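8月に入ってから、家にいると暑さで何もする気になれず、涼みがてら教会のオルガンを聴きに行くのが習慣になりました。涼みがてらなんて言うと怒られそうですが、石造りの建物って本当にひんやりしてるんですよ。外の日差しから一歩入った瞬間の、あの「はぁ〜」という感じ。あれだけでも行く価値あります(笑)

今回行ったのは、ピシャム(Pisham)という小さな町の教会です。最寄り駅からバスで35分。バスは2時間に1本くらいあるだろうと甘く見ていたら、昼の便が終わったあとは夕方まで来ないという時刻表で、行きのバスの中で帰りの心配をする羽目になりました。結論から言うと帰れました。よかった。

## 教会のこと

町そのものは、坂がひとつと広場がひとつ、あとはパン屋と郵便局、という感じのところです。教会は坂の上。正面はわりと素っ気なくて、灰色の壁に丸窓がぽつんとあるだけなので、知らなかったら通り過ぎていたと思います。私は最初、裏口から入ろうとして物置の扉をガチャガチャやってしまいました。すみませんでした。

中は思ったより天井が高くて、奥に向かってほんの少し床が下がっています。最初は自分の足元がおかしいのかと思ったんですが、売店の人に聞いたら、もともと斜面に建っているので昔からこうなのだそう。後ろの席に座ると祭壇を見下ろすような形になって、なんだか劇場っぽい。好きです、こういうの。

それで肝心のオルガンは、入口の真上のバルコニーにあります。入ってすぐには見えなくて、真ん中まで歩いて振り返ると、どーんといる。ケースは暗い茶色で、てっぺんに天使がふたり。片方はラッパを持っているのに、もう片方は手が空っぽなんです。何か持っていたのが取れちゃったのか、最初から手ぶらなのか。パンフレットには何も書いてありませんでした。気になる。

## 318本のパイプ

パンフレットによると、パイプは全部で318本、ストップは7つ。オルガンとしてはかなり小ぶりです。大聖堂の何千本もある楽器を聴き慣れている人なら「えっ、それだけ?」と思うかもしれません。私も正直、ちょっとだけ思いました。

でも、これがですね、いいんですよ! 建物の大きさに対してちょうどいいというか、音が頭の上から降ってくるんじゃなくて、隣に座ってくる感じ。フルート系の柔らかい音なんて、息を吹き込んでいる人がすぐそこにいるみたいでした。弾き始めに「カタッ」と鍵盤の動く音がするのも、録音だと雑音扱いされそうだけど、生で聴くとたまらないです。

製作者はバネル(Bunell)という人で、このあたりの教会のオルガンを親子2代で手がけていたとのこと。お父さんのほうがケースと大きいパイプを作り、息子さんが後になってリード管を足したらしいです。そのリード管が、まあ〜よく鳴る。鳴るというか、鼻にかかった声で叫ぶ(褒めてます)。舞曲っぽい曲でこれが出てきたとき、前の列のおじいさんの肩がちょっと揺れていて、私もつられて揺れました。

## 演奏会のこと

弾いていたのはヴァルディス・クリャヴィニャ(Valdis Kļaviņa)さん。名前の読み方が合っているか自信がないのですが、終演後にCDを買ったときにご本人に発音してもらったら、私の耳にはこう聞こえました。背の高い、声のとても小さい人で、曲の前に短いお話をしてくださるんだけど、半分くらい聞き取れない。なのに弾き始めるとあの音量なので、ギャップがすごい。

プログラムは前半がフランスの古い組曲、後半がコラールの変奏曲でした。前半の途中に、ストップをひとつずつ足していく小さな即興が入っていて、これが一番よかったかも。最初はぽつんとひとつの音色だけ、そこに高いのが重なって、低いのが加わって、最後に例の叫ぶリード管。楽器の紹介を言葉なしでやってくれたようなもので、とても親切だと思いました。

後半の変奏曲は、ちょっと長かったかな……。第5変奏あたりで眠気が来ました。バスで酔い止めを飲んだせいにしておきます。でも最後の変奏で足鍵盤に旋律が移ったところでぱっちり目が覚めて、そこからはずっと前のめり。足であんなに歌えるものなんですね。バルコニーの手すりの隙間から靴の先がちらちら見える席だったのも得した気分でした。もし行かれる方は、祭壇を背にして左側、柱のひとつ手前がおすすめです。

ちなみに席はふつうの木のベンチで、クッションはありません。後半になるとお尻がかなりつらいです。常連さんらしき方々は座布団的なものを持参していて、なるほどなあと。私は次回、必ず持っていきます。あと、涼しいを通り越して寒くなってくるので、羽織るものもあったほうがいいです。 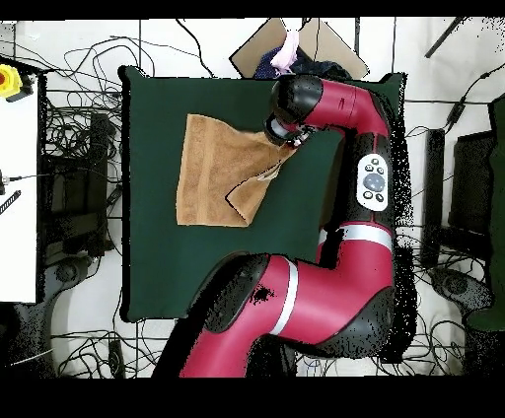 **アワン(Awan)**
このブログの筆者/教会オルガン聴き歩き担当

終演後はバスまで時間があったので、広場のドラレント(Drallent)という喫茶店に入りました。教会帰りの人たちでほぼ満席。あんずのタルトを頼んだら、思っていた倍の大きさのものが出てきて、夕飯はいらなくなりました。甘さは控えめで、生地のふちが少し焦げているのがおいしかったです。

隣のテーブルのご夫婦が、さっきの演奏会について「前に聴いた人のほうがテンポが速かった」「いや、あれは速すぎた」とずっと言い合っていて、聞き耳を立ててしまいました。同じ楽器を違う人で何度も聴いているって、うらやましい。私なんて、まだ音色の名前もあやふやで、家に帰ってからパンフレットと照らし合わせて「あ、あの鼻声はクロモルヌっていうのか」とやっている段階です。

買ってきたCDも昨日から聴いています。同じオルガンで録ったものだそうですが、やっぱりちょっと違うんですよね。カタッという音がほとんど入っていない。マイクの位置なのかなあ。でも響きの尾っぽの部分はちゃんと残っていて、目をつぶるとあの斜めの床を思い出します。

演奏会は夏の間、午後3時からが基本みたいです。入場は無料で、出口に献金の箱があります。お札しか持っていなくて慌てている人がいたので(私です)、小銭の用意もお忘れなく。それから、バルコニーへ上がる階段はふだん鍵がかかっていますが、演奏会のあとに声をかけると上げてもらえることがあるそうです。売店で教わったときにはもうクリャヴィニャさんが帰られたあとで、ものすごく悔しかった!

次は、同じバネル親子のもう1台を聴きに行きたいと思っています。そちらはお父さんがひとりで作った楽器だそうなので、叫ぶリード管はないはず。バスの時刻はこれから調べます。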